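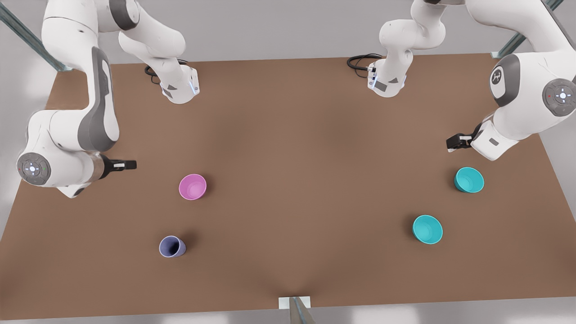 Tableware sorting cell

A tableware sorting cell is a workstation in which one or two robot arms pick cups, bowls and similar small vessels from a flat table and put them where they belong: in a rack, on a tray, or in a group with others of their kind. Cells of this type are found in large canteens, airline catering kitchens, hospital kitchens and rental firms that send out crockery for events. The job looks humble, and it is one of the most rewarding small problems in workplace automation. Cups tip over. Bowls slide. A shape that a five-year-old picks up without thinking asks a machine to judge a rim, an angle and a grip, all within a couple of seconds.

This article deals mainly with two-armed cells, the way they are prepared in simulation, and their effect on the people who work beside them.

Contents

1 Layout
2 Handling cups and bowls
3 Preparation in simulation
4 The Vilero kitchen
5 Changes in the work
6 Training and pay
7 Criticism
8 See also

Layout

The usual arrangement has two jointed arms reaching over a single table, one from each side. Each arm ends in a gripper, most often a simple one with two fingers that open and close in parallel. Suction cups are used in some cells for plates, but they do poorly on narrow rims and on anything curved, so two fingers remain the common choice for cups.

The table is kept plain. A single matte color makes it easier for the vision system to find the edge of an object, and brightly colored cups such as pink, lavender or teal stand out well against brown. Clear glass is the hardest case by a long way, with white china on a white surface a close second. Kitchens that can choose their crockery sometimes change color when the cell goes in, which has led to some wonderfully cheerful breakfast trays.

Cables run down or along the arms and need enough slack to follow every movement. A cable that is too short pulls on the wrist, and one that is too long can sweep a saucer off the table. Setting this right is still done by hand and by eye, and good installers take real pride in it.

Handling cups and bowls

An upright cup can be taken in two ways. The gripper can come down from above with one finger inside the rim and one outside, or it can approach from the side and close around the body. The first way needs little room next to the cup. The second is steadier, but neighboring cups have to be out of the way.

A cup lying on its side is a different task. It may roll when touched, and a tapered cup rolls in a curve, so pushing it straight seldom works. Most cells grip it across the body, lift, turn the wrist and set it down on its base. If the mouth faces away from the nearer arm, the cell may hand the job to the other arm, or turn the cup a little on the table before trying again.

Bowls are usually gripped by the rim. A wide, shallow bowl tilts when it is held at one point, which doesn't matter if it is empty and matters a great deal if a spoonful of soup is left in it. Some kitchens have the bowls tipped out by hand before they reach the table.

With two arms, the table is divided into a left and a right work area, with a shared strip in the middle. Only one arm may enter the strip at a time. Early programs kept the arms so far apart that one often stood waiting. Later ones plan both movements together, and watching two arms pass each other over a row of cups is a real pleasure, even for people who see it every day.

Preparation in simulation

Before a cell is built, the same table, arms and objects are normally set up in a computer simulation. Cups can be placed upright, on their sides, close together or near the table edge, and the program can be run through the night without a single breakage. When something fails, the engineer puts the objects back exactly as they were and tries again.

Simulation is at its best for questions of reach. Can the left arm get to a bowl close to the near edge without its elbow swinging over the right arm's work area? Should the table be lower? Answers that once took a morning with a wrench can be had before the first coffee.

Its weak side is touch. Simulated cups are often cleaner, stiffer and more regular than real ones, and a thin film of dish soap changes the grip completely. For this reason the friction and weight of the objects are varied from run to run, so that the program doesn't come to depend on one ideal cup. A period of testing with real crockery always follows.

The most valuable use may be a social one. Kitchen workers who are shown the simulated cell early can point out what is missing from it. They know that cups arrive nested, that teaspoons hide in them, and that lunch comes in waves.

The Vilero kitchen

A well-documented case is the central kitchen at Vilero, run by the catering firm Tolentino. The kitchen washes and sends out crockery for a group of office canteens and handles 4,000 cups and bowls on a working day. The cell was supplied by Netex, and its control program was prepared by Vamico, a small software company whose engineers spent a good part of the project in the dish room wearing rubber boots.

The project was led on the kitchen side by Reginald Rosenthal, the dish room supervisor, and on the software side by Joonas Kauppinen. Rosenthal's first request was that everyone on the sorting line should see the simulation before any equipment was ordered. The sessions were held at 2 p.m., after the lunch rush, on a screen in the break room.

They changed the plan considerably. The first version had the cell sorting crockery before washing. The line workers argued that the mess at that stage was far too varied, and that the sore wrists came from the clean side, where dry cups were turned and racked for hours. The cell was moved to the clean side. Kauppinen later described this in a trade talk as "the best bug report I ever got, and it came from someone holding a mop."

The cell went into daily use in April. During the first weeks it stopped often, mostly over nested cups. The Vamico team added a step in which one arm holds the lower cup while the other lifts the upper one free, and this step was first worked out with the line staff acting as the two arms.

Changes in the work

The sorting line at Vilero had a staff of 17 when the project began. Tolentino agreed in writing that no jobs would be cut on account of the cell, and hours were moved to inspection, tray assembly and deliveries. Agreements of this kind aren't found everywhere, and where they are missing the mood around a new cell can be very different.

The largest change is in the body. Turning and racking cups is a small twisting movement repeated all shift, and it is hard on wrists, thumbs and shoulders. Handing over that one movement leaves people with a wider mix of tasks, more walking and less standing in one spot.

The pace changes too. A human line speeds up when trays pile up and slows down for a chat. A cell keeps a steady rhythm, and the people around it have to decide whether to follow. At Vilero a holding shelf was put between the cell and the inspection table, with room for 30 racks. It lets the inspectors work at their own speed and take a break together, and several of them named it as the best part of the whole installation!

New tasks appear as well. Someone has to clear a stop, wipe the cameras, check the finger pads for wear and decide whether a chipped bowl goes out or gets binned. Chips are still found mostly by hand. An experienced inspector runs a thumb around the rim and knows at once, and no camera in common kitchen use comes close to that.

Noise is a mixed matter. The arms themselves are quiet, and less crockery is dropped into racks from a height. On the other hand, the line workers have less reason to stand side by side, and some miss the talk.

Training and pay

Operators need to know how to stop and restart the cell, how to enter the work area safely, and how to read the messages on the panel. The rest is learned on the job. At Vilero the training included time with the simulation, where learners could tip cups over on purpose and see what the arms would do. People who had been wary of the machine often became its keenest testers, setting up harder and harder tables for it.

Whether the new skills lead to better pay depends on the employer. Rosenthal pressed for a separate operator grade, which Tolentino introduced after the cell had been running for a season. In kitchens without such a grade, the extra duties tend to be added to the old job description.

Criticism

Critics point out that a cell suits a large kitchen with regular crockery and makes little sense in a small one. A two-armed installation also takes up floor space that could hold another hand-sorting station, and one station is easier to move.

A second objection concerns skill. If newcomers never sort by hand, they may not learn the feel for damage that inspection depends on. Some kitchens answer this by rotating all new staff through a manual line, which also keeps the kitchen going when the cell is down for service.

Labor groups have asked that data from the cell, such as stop times and the speed at which stops are cleared, not be used to rate individual workers. At Vilero these records are kept by shift, without names.

See also

Collaborative robot
Commercial dishwashing
Job rotation
Machine vision
Repetitive strain injury
Robot simulation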